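2021年4月13日　本刊设备采购组

Ternasero开放日参观记：买双臂工作站之前要问清楚的几件事

Ternasero的展示车间在园区最里面一栋，从大门走过去要十几分钟，路上没有指示牌。我们这次去，是因为单位明年的设备预算要在月底前报上去，其中有一项是双臂抓取工作站，用于小件分拣。报价单已经收了三家，纸面上差别不大，所以决定先看实物。

开放日分两场，我们报的是上午场，来宾一共13位，多数是做包装和仓储的，也有两所职业学校的老师。签到后先听介绍，讲了四十分钟左右，内容以公司历史和服务网点为主，价格部分放在最后几页，翻得很快。会后我们要到了一份打印件，下面的数字都以打印件为准。

基础配置报价188千元，含两条机械臂、两只平行夹爪、控制柜和一年软件授权。桌子、相机、照明和安全围挡不在内。Leite的同类配置标价低一些，但夹爪只给一只，第二只另购；加上以后，两家的差额就很小了。Plurken的方案是按月租，押金另算，租满三年可以买断。我们把三家放在同一张表里比，发现最容易漏掉的是下面几项。

一是夹爪指尖。指尖属于易耗件，Ternasero的说法是视工况更换，合同里没有写周期。我们问一套指尖多少钱，对方回答要看材质，橡胶面的和裸金属的不同价。建议报预算时单列一行，按一年换四次估。

二是软件授权。第一年免费，第二年起按臂收费，一条臂算一份，两条臂就是两份。报价单上写的是“每套”，容易理解成整站一份。这一点要在签合同前改清楚。

三是安装条件。工作站本身占地不大，麻烦的是桌子。桌面要平，要固定，承重至少100公斤，机械臂的底座才能装上去。Ternasero可以代做台架，交货期要加五周。我们现有的桌子多半不合格，这笔钱也得算进去。

四是培训。打印件上写的是两天，限四人。超过四人按人头加收。我们有两个班组，至少要去六个人，或者分两次，第二次的差旅由我方承担。

五是噪声和供电。现场说话不用提高声音。供电用普通单相即可，但要求独立回路，我们二号车间现在没有空余回路，需要电工先看一下。

介绍会之后进车间。车间由旧厂房改的，分成几个工位，各自演示不同的任务，有装箱的，有折叠布料的，也有往容器里分放小物件的。讲解员不主动谈失败率，问了才说，并且每次都强调与物件有关。我们要求看连续运行的记录，对方给了一份过去一周的表，平均成功率为89%，表里没有写是哪一类物件，也没有写中途有没有人工干预。这个数字可以参考，不宜直接写进论证报告。

在分放的工位前我们停得最久，因为和我们自己的分拣最接近。木桌面上放着一个绿碗和两个黄碗，物件形状都不规则，和纸箱、瓶子这类规整的东西不一样。

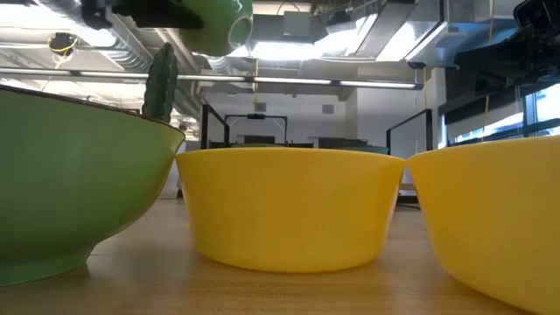
Fulus来的一位同行看完后提醒，预算里不要只算机器，还要算摆料的人：每换一批物件，就得有人重新示教、重新调夹持力，他们去年头三个月，有一个技术员几乎全部时间都花在这上面，而这笔工时在申请材料里一个字也没有。他们后来补报了一次，手续比第一次还多。

我们回来后把这一条加进了表格，暂按每月六个工作日计，等试用后再改。

关于试用，Ternasero同意借一台样机，期限两周，运费由我方出，物件由我方提供，对方派一名工程师到场两天。Leite只接受寄样测试，把物件寄过去，他们拍视频寄回来。Plurken可以短租一个月，租金日后可以抵扣押金。三种办法里，样机最直接，但二号车间的供电和桌子都要先解决，最早也要到夏天。

目前的打算是，预算按Ternasero的基础配置加台架、相机、照明、围挡和两套备用指尖上报，软件授权按两条臂、三年列入，人工另附说明。若总额超限，先砍围挡以外的照明，现有的灯架可以改一改再用。

回程在园区食堂吃的午饭，下午场的人那时刚开始签到。

近期文章
Plurken月租合同条款逐条看
台架自制还是外购：两种做法的费用
小件分拣线改造前的场地测量表
Leite寄样测试申请流程
设备验收单怎么填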